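**Skestent Dial Kitchen Scale, 2000 g**

$88, bowl sold separately (we know)

The Skestent is a mechanical kitchen scale with a spring, a dial and a needle. It doesn't connect to anything. It will never ask for your email address, and it has no view on your macros. You put food on top, the needle moves, and you read the number with your eyes, leaning in slightly if you are over forty.

It has been in our catalog since 2000, in which time we have changed the feet, the screws and the shade of gray on the box. Customers write in every so often to suggest a backlight. We read all of these letters.

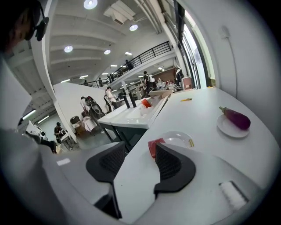

**Kitchen & Prep / Scales & Measuring**

Most people who buy this scale already own a digital one. It lives in a drawer, it takes a flat battery shaped like a coin, and the battery is dead at the exact moment the butter needs weighing. The Skestent takes no battery. It is also too tall for the drawer, so it stays on the counter, and a scale that stays on the counter gets used.

Onions, flour, a parcel that might just squeak in under the cheaper postage: all fine. An eggplant is fine too, plate included, provided you zero the plate first and the eggplant is not from one of those county fairs.

**What it does**

- Weighs up to 2000 g. Past that the needle goes round to the stop and stays there until you take something off.
- Reads in grams on the outer ring, ounces on the inner ring. The ounces are smaller. This was a design decision and we have heard about it.
- Zeroes with the knurled knob at the back. Set your plate or bowl on top, turn the knob until the needle sits at the top of the dial, then add the food.
- Comes with a flat steel tray that lifts off for washing. The tray can go in the dishwasher. The scale can't, and yes, somebody has.

**What it doesn't do**

It won't weigh yeast, saffron, or a single espresso dose with any dignity. If a recipe calls for a very small amount of something, use a teaspoon like your grandmother did, or buy the little pocket scale on our Coffee page. It also won't weigh people, luggage or most dogs.

It does not switch itself off while you are looking for the sugar. Some of our customers say this alone was worth the money. Others say $88 is a great deal to pay for a spring, and they have a point, although it is a very good spring.

**Finishes**

*Brilham White.* The one everybody orders. Enamel over steel, wipes clean, shows beet juice immediately, which some would call a feature.

*Haldane Green.* A dark green somewhere between a park bench and an old filing cabinet. We expected to sell a handful and then quietly drop it. We were wrong and it is now out of stock every November.

There was once a mustard finish. Please stop asking about the mustard.

**Setting it up**

Take it out of the box and remove the cardboard wedge from under the tray post. Please remove the wedge. A good share of the scales returned to us as "stuck on zero" come back with the wedge still in place, and we mail them out again with a short note and no hard feelings.

Stand the scale on something level. If your counter slopes, and in an older house it will, turn the front feet until the base stops rocking. Press down on the empty tray once or twice to wake the spring up, then set the needle with the knob. That's the whole procedure. The booklet in the box stretches it to several pages and four languages.

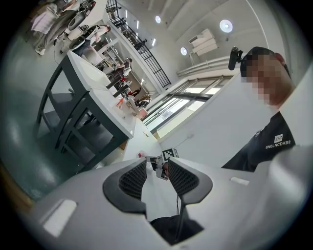
*At the long table.*

**Looking after it**

Wipe the body with a damp cloth. Don't oil the spring. We realize that the sort of person who buys a mechanical scale is also the sort of person who owns oil, and we are asking you nicely. Oil collects flour, flour and oil make a paste, and the paste makes the needle stop somewhere near the weight of a small potato regardless of what you put on it.

Don't use it as a shelf. A bag of sugar left on the tray for a season will tire out the spring, and the scale will then tell you that nothing weighs slightly more than nothing.

If the reading drifts, check it against something with a known weight, such as an unopened packet of butter. If it is still off after you have reset the knob, see the warranty below. If you no longer have the butter because you ate it, we understand.

**Goes with**

The Ruvton bowl fits over the tray post and holds enough flour for a respectable loaf. It is listed separately and priced separately. We have considered putting the two in one box. The boxes are different shapes.

There is also a wall bracket for the scale, which we mention for completeness.

**Warranty and returns**

Covered for 2 years against faults in the spring, the dial and the enamel. Drops are not covered, and neither are dishwashers (see above). The glass over the dial can be replaced at home with a butter knife and some patience, and we sell the glass.

Unused scales can come back within thirty days in the original box. "Unused" has become a flexible word in our returns room, so to be clear, we can see the flour.

**In the box**

Scale, tray, booklet, cardboard wedge (remove).

**Shipping**

Leaves our warehouse the next working day if it's in stock. White usually is. Green, check the button at the top of the page, and if it says "Notify me," it means it: you'll get one email when it is back and none after that.

*Prices and stock last checked July 2026.*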